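### 3.2 Getting residents to report infested hemlocks

The Kinik survey area has 13 public parks and, by our tally, around 400 mature hemlocks, most of them planted by someone who liked them very close together. Woolly adelgid lives on the underside of the twigs, where few people walking a dog care to look. We mailed cards to households along Perron Creek asking them to turn over a low branch and tell us what they found. Eleven cards came back in the first month. Two reported adelgid. One reported a neighbor.

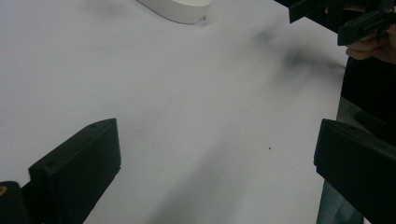 **Figure 2.** White tabletop with a white rounded object near the back.

Returned twigs were a richer source than returned cards, although the card had not asked for twigs. Pellegrini sorted them at the Husteck field office and scored each one for woolly sacs at the needle base. Spider egg cases, dried sap and a quantity of what we believe was dryer lint were scored as absent. The sacs are white, and a white tabletop like the one in Figure 2 is a poor background for them; a speck as dark as the one beside the rounded object there shows up well, but a loose tuft of wool does not. Scoring was therefore done on dark green card.

Agreement between residents and the office was fair for heavy infestations and close to random for light ones. Reports from the Grokia trailhead were the most confident and the least accurate. Several concerned spruces. We kept these in the response rate, where they did some good, and left them out of the map.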